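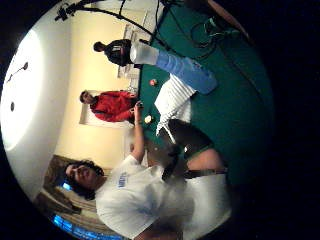

Flullton Shared Workshop, Home Robotics Group

Group Releases Plans for Sirnero, a Table Robot Built at Home

FLULLTON – The Home Robotics Group of the Flullton Shared Workshop has released the full plans, parts list and software for Sirnero, a small robot arm that picks up pool balls and sets them back on their spots. The plans are free to download and use.

Sirnero clamps to the edge of a standard pool table. It has a two-finger gripper and one camera mounted near the wrist. The arm was designed and built by members of the group in the workshop and in their own homes. Most of the structural parts can be made on a hobby printer. The motors, bearings and camera have to be bought.

The release also covers the hand-held gripper that the group uses to teach the arm. A person holds the tool, picks up a ball and puts it down, while the camera on the tool records the motion from the same angle the robot will have later. The recordings are then used to train the software that drives the arm. The work is done at a pool table with green felt, with members taking turns.

"We started with the arm and spent a winter on it, and it could move but it didn't know how to do anything," said Onni Hirvonen, who leads the group. "Then we built the hand tool, and that took three weekends. If I were doing it over I would build the hand tool first."

The group set a goal of 3,000 recordings for the first version and stopped at 2,781. Of those, 1,744 were used in training. The rest were left out, most of them for blurred video or for gaps in the position data. The recordings that were left out are included in the download in a separate folder.

The first version handles one ball at a time. It does not play pool, and it does not rack a full triangle. It works more slowly than a person. In the group's own tests it did well with balls in the open and poorly with balls resting against the cushion, where the fingers have little room to close. A narrower set of fingers is being drawn up and will be added to the plans when it has been tested.

Cable routing was the other long job. Early builds ran the camera and power cables loose from the boom, and they caught on the gripper. The current plans show two ways to tie them back. Builders who expect to move the arm from table to table should use the second one, which leaves a loop of slack at the base.

Motor mounts in the plans fit the small gear motors sold by Kinnunen, a parts shop in Pormont. Other motors of the same size can be used, but the screw holes will need to be moved. The drawings are supplied in an editable format for that purpose. Kinnunen did not pay for the project and has no part in it.

The hand-held gripper can be built on its own for under $200, not counting the camera. The group suggests that new builders begin there, as it has no motors and needs no soldering. The arm takes longer and calls for basic wiring skills. A bench power supply with a current limit is strongly recommended for the first tests.

"People ask if they need to know how to program," Hirvonen said. "For the hand tool, no. For the arm you need to be able to follow instructions at a command line and read an error message. We have tried to write down every error we ran into."

An open build evening will be held at the workshop in January, starting at 6:30 p.m. Visitors can try the hand-held gripper and look over the drawings. Members will be on hand to check printed parts that visitors bring with them. There is no charge, and workshop membership is not required. Children under 12 should come with an adult.

The plans, parts list, software and recordings are posted on the workshop's website under Sirnero. Corrections can be sent through the contact form on the same page. Builders reporting a problem are asked to include the version printed on the first sheet of the drawings.

The Home Robotics Group is open to all members of the Flullton Shared Workshop and meets in the evening at the workshop and at members' homes.

Press contact: Onni Hirvonen, Home Robotics Group, Flullton Shared Workshop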